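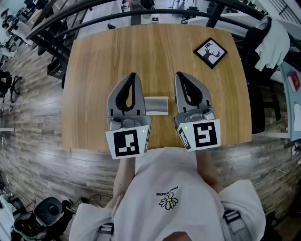

Light wood tables in an open office: keep or swap?

gollari11
Posted 10 Aug 2025
We have light wood tabletops at work and I'm deciding whether to order more or go with dark ones. People stand at them most of the day. Mine has rounded corners and I like that. My complaint is rings from mugs. Do coasters really get used?

Teófilo Montoya
Keep the light ones. Dark tops show every bit of dust. One coaster per table is enough if it stays put. Ours have been out since February and I've wiped up maybe two rings.

tarar_805
Disagree. Nobody uses coasters. Get a gray top. Long gray desk, monitor on it, chairs pushed under, and you never think about it again.
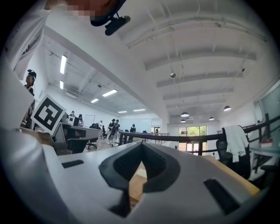

Gray desk on the left, light wood in front.

gollari11
The gray looks fine but a bit cold to me. Budget is $500 a table, delivered.

Shih-chieh Peng
Tops matter less than light. Under white ceiling panels, a glossy finish will bother you by noon. Ask for matte. I paid $194 to have one refinished and should have done it sooner.

tarar_805
Refinishing is a waste on an office table. Buy a mat.

Teófilo Montoya
A mat slides when you lean on it. Matte finish, I agree with Peng.
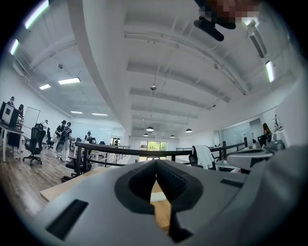

Reply: ceiling lights

gollari11
Good point on the lights. We have the fluorescent panels and a few black pendants toward the far end. I'll ask for a matte sample and try it under both before I order.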